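Spent the whole of March trying to buy a used waffle iron. A thread, because my family has stopped listening.

1/ I wanted the old kind. Chrome lid, cloth cord, weighs as much as a toddler. My aunt had one and it made waffles you could have roofed a shed with. I mean that kindly.

2/ First stop, the estate sale in Luldale. Doors at 7 a.m. I got there at 6:30 and was number 44 in line. Number 43 had brought a folding chair and a thermos, and looked at me like I'd wandered in from a cruise ship.

3/ One waffle iron in the house. It had no plates. The seller said it was "mostly there." So is my uncle.

4/ Then the online listings. A man in Clirimville wanted $200 for one he described as "untested, works great." I asked which. He blocked me.

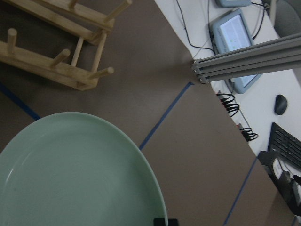
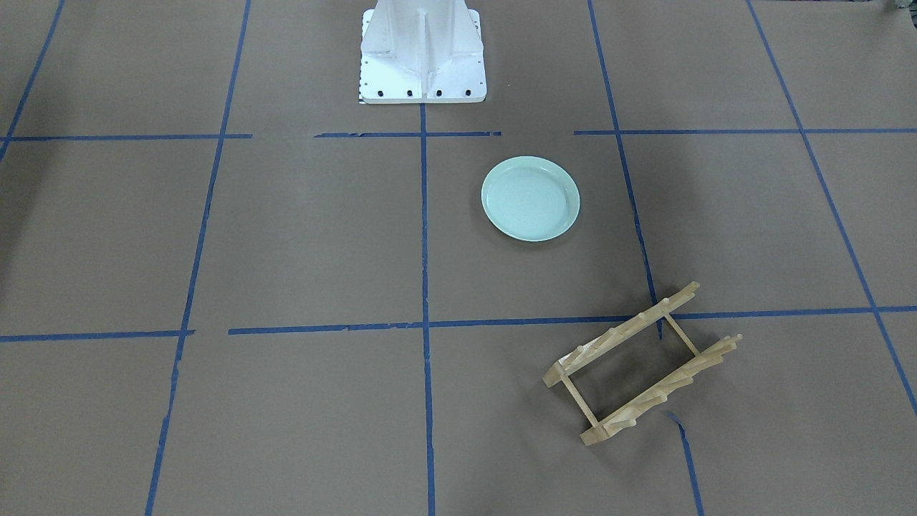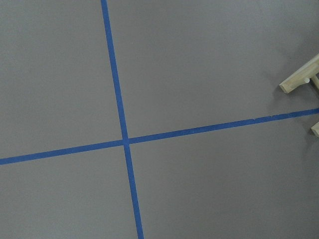

5/ Mavis Abernathy, who fixes small appliances out of her garage, told me to quit looking at the chrome and look at the cord. If the cloth is frayed near the plug, walk away or pay her to rewire it. She was very neutral about which.

6/ She also told me 1200 watts is more than her kitchen circuit likes with the toaster going. Her solution is to eat toast on other days.

7/ Finally found mine at the Gebretsadik church rummage sale, under a fondue set. There is always a fondue set. $17, with a lid that closes if you speak to it firmly.

8/ Cleaning took two evenings and a toothbrush I have since retired. There was batter in the hinge older than my marriage.

9/ Mavis put a new cord on it. The cord cost more than the iron. She says that's normal and I'm choosing to believe her.

10/ First waffle stuck. Second waffle stuck. Third came out in one piece and I called my sister, who said "it's 6 in the morning" and hung up.

11/ Anyway, I'm now looking for a milk glass syrup pitcher, the kind with the sliding metal top. If you have one and it's "mostly there," please don't write to me.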